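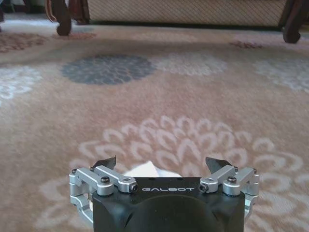 Club Shop / Practice Kits / Floor Pickup

Crumple Kit - floor pickup practice set

Price: $50
Item no. 1483
Page updated 4/23/25

Hi, I'm Bukola Adebisi. I coach the Likton robotics club and I pack most of what we sell in this shop, so if your box shows up with the tape on crooked, that was me!

The Crumple Kit came out of our pickup challenge. The kids wanted a task that looked easy and wasn't, and somebody suggested trash on the floor. Crumpled white paper on a busy carpet turned out to be a wonderful, maddening job. The view from the wrist is all petals and medallions, with a little bit of white poking up between the fingertips, and a cream-colored flower is very good at looking like a wad of paper when your code is half finished. We lost most of March to that (happily, I should add).

So this is our practice set, boxed up for other clubs and classes. It works with pretty much any two-finger gripper that can get down close to the floor. You bring the robot and the carpet. I'd go for the loudest pattern you can borrow - plain gray office carpet is fine for week one, but your team will get bored with it fast.

What you get

Paper pack, 355 sheets, plain white, in two weights. The thin stuff squashes down to nothing and the heavier stuff springs back open, and your students will have strong feelings about both.
Crumple guide card, with three sizes printed as circles so everybody's wads come out close to the same.
Floor markers, low-tack, for start and drop spots.
Drop tray, shallow, white.
Score pad and the coach booklet.

The booklet is the part I'm proudest of. It has nine sessions, and they go from "close the fingers on a wad you placed yourself" all the way up to finding one under a chair and bringing it home. Session four is where most groups slow down, when the wad can land anywhere on the pattern. Give it two meetings. We gave it three and I still think we rushed.

A few things I've learned from running it

Start slow on the approach. If the fingertips come in low and fast they push the paper along ahead of them, and then you have a very expensive broom. Our kids now stop a little short, open wide, and then creep forward.

Watch furniture legs. Curved ones especially, the kind on an old settee, stick out farther at the foot than they do higher up, and a path that clears the seat can still clip the foot. We put a floor marker in front of each leg at first and took them away later.

Don't close all the way on the first try. Paper gives, so a team that tunes its grip on a wood block will flatten every wad it touches. It's a good lesson, but let them find it in session two and save yourself some sheets.

Do a round with the lights changed. A bright strip of sun on the carpet washes the colors right out and a shadow under the couch hides everything, and the code that scored so well last week may suddenly not see a thing.

And please save the used wads! They're better than fresh ones by the end, all soft and lopsided.

Scoring

We score from 2000 points down. Teams lose points for a dropped wad, for touching furniture, and for any human hand on the robot after the start call. The full table is in the booklet. You can change it, we do all the time.

Choices at checkout

Standard - everything listed above.
Salgado pack - adds the harder sheet set, with patterned paper. Not for beginners. I mean it.
Refill - paper only, same count as the standard box.

The Manetti tray from last year's kit is gone. It was deeper and the grippers kept bumping the rim. If you have one, keep using it, the scoring works the same.

Shipping

Orders go out through Bratix, usually within a week, a bit slower when the kids have exams and I'm packing alone. Schools can pay by purchase order - just put the number in the notes box. If the booklet arrives bent, write to me through the shop form and I'll send another one.

Ages: 12 and up with an adult nearby. Robot, gripper, batteries and carpet not included.

See also: Score pads, set of four / Floor markers, extra roll / Coach booklet, print only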